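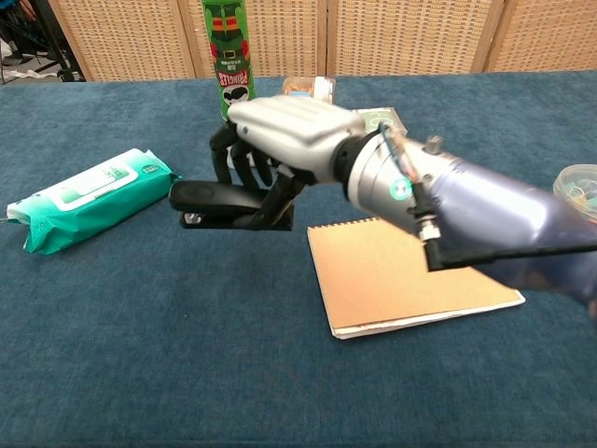 Figure 4. The hand holding a black stapler level above the felt cloth, with a spiral-bound notebook and a pack of wet wipes lying nearby and a Pringles can standing behind.

4.2 Picking things up from a table that has not been tidied

Most of the results in Section 4.1 came from tables with a single object on them, and we were keen to see how much of that good behaviour would survive once there were other things in the way. People's tables are seldom clear. There is a notebook lying where you want to rest your wrist, and something tall at the back that you would rather not knock over, and most of us reach between the two without giving it a thought. The second half of the study at Promden was our attempt to give the arm the same sort of everyday muddle and to see which parts of the method held up.

We kept the set of 80 objects from Section 3, all of them things bought in ordinary shops or taken from our own desks, and the same division into 48 objects for training and the rest for testing. Before each attempt the person running the session chose one object as the target and put it down wherever they liked within reach of the arm, then placed several others nearby. We gave no rules about spacing, apart from asking that nothing be stacked on top of the target. We did think about using printed layouts so that each table could be rebuilt exactly, and Ylva Fjeld drew up a handsome set of them, but the layouts looked like nobody's table at all and we went back to letting people put things down by hand.

The felt cloth stayed on the table throughout. It has one useful property and one awkward one. Small objects do not skate away when a fingertip touches them early, as they did on the bare table top in our first weeks, and this alone made the sessions a good deal calmer. On the other hand, the cloth can be pinched. When the fingers close low around something flat they sometimes gather a fold of felt along with it, and the lift then drags the neighbouring objects sideways. We counted any attempt of this kind as a failure, even if the target came up safely, as we felt that somebody who had left a cup of tea on the table would agree with us.

Each attempt ran in the same order. The planner, which we call Fellico, was given the view from a camera worn at chest height and the name of the target. It put forward a handful of possible grips, scored each one for how firmly it was likely to hold, and then took marks off for every nearby object that the fingers, the wrist or the forearm would come close to on the way in. The arm tried the grip with the highest remaining score. If the target left the cloth and stayed in the hand for the full holding time, and nothing else had been moved out of its place, the attempt was a success.

The forearm deserves a word of its own, for it gave us more trouble than the fingers did. Our early version took marks off only for objects near the hand, and it would choose a lovely grip on the target while sweeping the forearm across whatever lay behind it. Low, flat objects such as the notebook in Figure 4 are quite harmless in this respect, and the arm can pass over them with room to spare. Tall ones are another matter. We therefore gave the whole arm a simple outline made of rounded boxes and checked that outline against the height of everything on the table. The boxes are cruder than we should like, and they are a little too generous around the wrist – a point we come back to in Section 5 – but they are quick to check and easy for a newcomer to understand.

The stapler turned out to be one of the most helpful objects we had. It is long and narrow, it has a rounded top and a separate base, and it can be taken hold of in several ways that look equally sensible from above. Taking it by one end leaves most of the length hanging, and the whole thing tends to swing round as it rises. The grip shown in Figure 4, with the fingers wrapped around the body, was the one Fellico came to favour after training, and it is also the one that the people running the sessions tended to use when they moved the stapler themselves.

We planned 4,000 attempts. After leaving out those that were stopped by hand, those in which the camera view was blocked at the start, and one unlucky Monday when the arm had been set up with the wrong table height, we were left with 3,844. All the comparisons in Table 3 use this smaller set. We looked through the discarded attempts together before setting them aside, and as far as we could tell they were not unusually hard or unusually easy, although we have kept them with the released recordings so that readers may judge for themselves.

For comparison we ran the Brircombe planner, which scores grips in much the same way as ours but treats neighbouring objects as simply forbidden ground, and the Mackay rule, which always reaches straight down over the middle of the target. The Mackay rule did better than any of us had guessed. On well-spaced tables it was very nearly as good as either planner, and it is so easy to write that we would urge anyone starting on a problem of this kind to try it first. Its weakness showed on crowded tables, where reaching straight down often meant pushing a neighbour aside with the thumb.

The Brircombe planner failed in quite a different manner. It rarely disturbed anything, but on the fullest tables it would often find no permitted grip at all and give up before moving. Fellico, which only takes marks off for closeness, was willing to pass near a neighbour when the grip was worth it, and most of its advantage in Table 3 comes from attempts of just this sort. The cost is that it did now and then brush against something. Thin, light packaging standing upright was the usual victim, and we have listed these cases object by object in Appendix B.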